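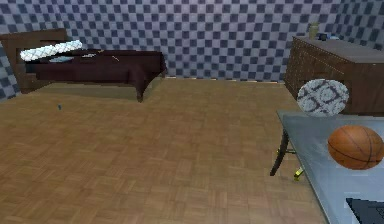

Stondulent Home Planner, desktop version: three months of use

I paid for this in June because the free planners I had tried kept asking me to sign up for things, and because the sales page promised I could "know my home before I move a single chair." I own a small house with a bedroom, a hallway that everyone bumps into, and one room that has to be both dining room and office. I wanted to find out if a bigger table would fit. A tape measure costs less, and I will come back to that.

Setup first. The installer took most of an evening, including two restarts. You then make an account, which the sales page does not mention, and you can't open the program until you click a link in an email that went to my spam folder. Once you are in, a welcome tour starts. It has no skip button. It explains how to drag a box, then explains how to drag another box.

Drawing walls is the part they got right. You click a corner, type a length, hit enter, and carry on around the room. If your last wall doesn't meet your first wall, the program marks the gap in red. Mine didn't meet, and it was my own bad measuring that did it, so credit to Stondulent there. It takes feet and inches without fuss. It also takes metric, but if you switch halfway through a drawing it rounds everything, and switching back does not undo the rounding. I lost most of an inch off one wall that way. In a big room who cares. In my hallway I care.

Doors are worse. You can set the width and which way they swing, but the swing is only drawn on the flat plan. In the 3D view a door will happily open through a bookcase. I would have thought that catching this sort of thing was the main reason to own a planner. The help page says collision warnings are "available for supported items." I could not find a list of supported items. From poking at it, beds and sofas are supported and bookcases are not.
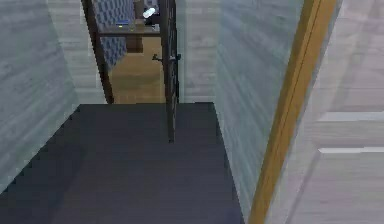 The furniture library is advertised at 700 pieces. Maybe. A lot of them are the same piece in another color, and I don't count a gray sofa and a beige sofa as two sofas. The names are no help either. There is a "Side Unit B" and a "Side Unit B (new)" and I could not tell them apart by size or shape. Search only matches the first word, so typing "table" will not find "Dining Table, Large." You have to type "dining."

What bothers me more is that you can't fully trust the sizes. I picked a dresser, typed in the width of my real one, and the program stretched it, which was fine, but it also made it taller to keep the proportions. There is a small lock icon for turning that off. It resets each time you place a new item. I missed this for weeks and planned a whole wall around a dresser that was taller than the one I have.

Materials and colors, then. Everyone I showed the program to went straight for these, and I understand why, they are fun for an hour. After that you start to notice that the light is the same flat afternoon in every room. A paint color I liked on screen looked nothing like the sample pot on my wall. I don't think any program at this price can do that job, and I wish the sales page didn't say that it could. Buy the sample pot.

Now the add-ons. The basic program has one store in it. If you want the Nekon floor pack, that's extra. If you want to print to scale, that's in the Plus tier, also extra. Let me say that again for anyone skimming: printing a floor plan at the right scale costs more money. I ended up taking a screen grab and writing the measurements on it in pen.

Speed is a mixed bag. On my laptop, which is middle of the road and four years old, one room runs well. Two rooms are okay. With the whole house loaded the fan comes on and stays on, and turning the view gets jerky. The program saves by itself, which sounds good until it saves in the middle of a mistake. Undo goes back ten steps and then stops. I have been on step eleven more than once.

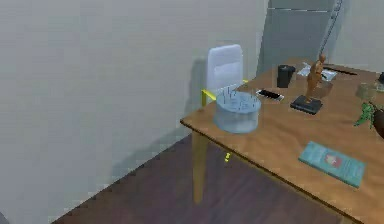 Support answered my first email in two days with a link to the welcome tour. My second email, about the lock icon, got a real reply from someone who knew the program and agreed it was annoying. It is "on the list." It was still on the list when I wrote this.

I did look at the competition before writing any of this up. Zultard is cheaper and runs in a browser, but it only does rectangular rooms, and my back room has a chimney sticking out of one wall. Dolan has a far better furniture search and a proper measuring tool. It also charges every month, and I refuse to rent a drawing of my own house. If you plan rooms for a living, you may feel differently and Dolan is probably the one to try.

So, did it answer my question? Partly. It said the bigger table would fit, and by the numbers it does. It could not tell me how it feels to squeeze behind somebody who is sitting down, or that you would have to turn sideways to get to the window. I found that out with masking tape on the floor, some boxes for the corners, and a kitchen chair pulled out as far as people really pull them out. The tape took me twenty minutes. We kept the old table.

I'm not going to say it's a waste of money, since the wall drawing is good and I do now have a decent plan of the house that I can send to people when I want a quote. If it goes on sale, and you have an odd-shaped room, and you don't need to print, it's worth a look. At full price I would not buy it again.

Pros: walls are quick to draw, handles odd room shapes, one-time payment for the basic tier.

Cons: no scale printing without Plus, weak search, size lock keeps resetting, doors go through bookcases, only ten undo steps.

Two and a half stars out of five. I'll update this if they fix the lock.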